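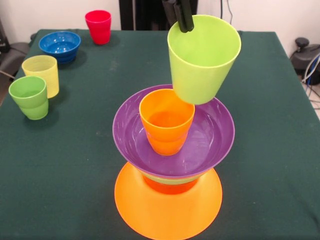

Fig. 1. Gripper holding the lime-green cup by its rim over the orange cup in the stack.

Notebook, household tasks bench, Brimbridge laboratory
April, entry opened 14:20
Kept by: Kusum Goel. Read by: Cornel Bogdan.

Purpose. Mistudbridge has asked whether table clearing may be listed as a supported chore in the Pollcombe trial. The present entry concerns stacking only. Scraping, rinsing and loading are recorded under Roy.

Setup. Plastic cups, bowls and plates on the dark green cloth. The large orange plate serves as the base. Closing force limit set to 50 percent. The wait before each release is 900 ms and is to remain so until C.B. has reviewed the logs.

Remarks. A rim grasp leaves the cup tilted, and the tilt must be taken up by the cup below as the fingers open. With tapered cups this is tolerable. It would not be tolerable with mugs, and no claim regarding mugs should be made to Mistudbridge. The release height is still entered by hand for each layer, which a household user cannot be expected to do.

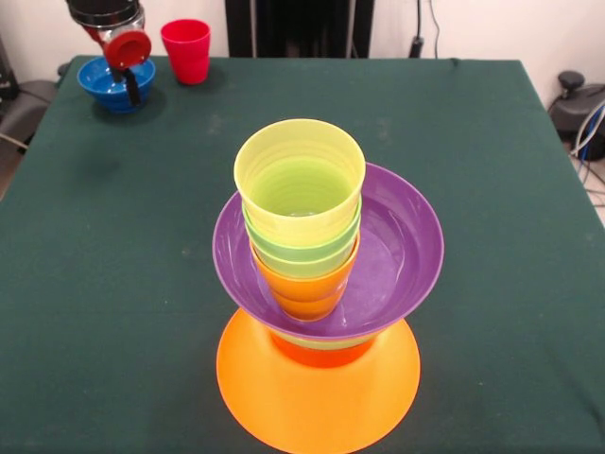 Fig. 2. Fingers in the blue bowl; yellow, green and orange cups nested in the purple dish. Red cup still on the cloth.

The bowl is the harder item. It is wide and deep, and the fingers must go below the rim before closing. Placing it on top of a tall column is also poor practice; a person would put the bowls down first and the cups last. The planner has no such rule at present. C.B. proposes sorting by rim width before the first pick. Agreed in principle.

Position for the report: suitable for supervised demonstration with plastic ware. Not yet a household chore in the ordinary sense.

Open items
Release height from depth data (K.G.)
Sorting rule, draft (C.B.)
Repeat with wait at 400 ms once the logs are cleared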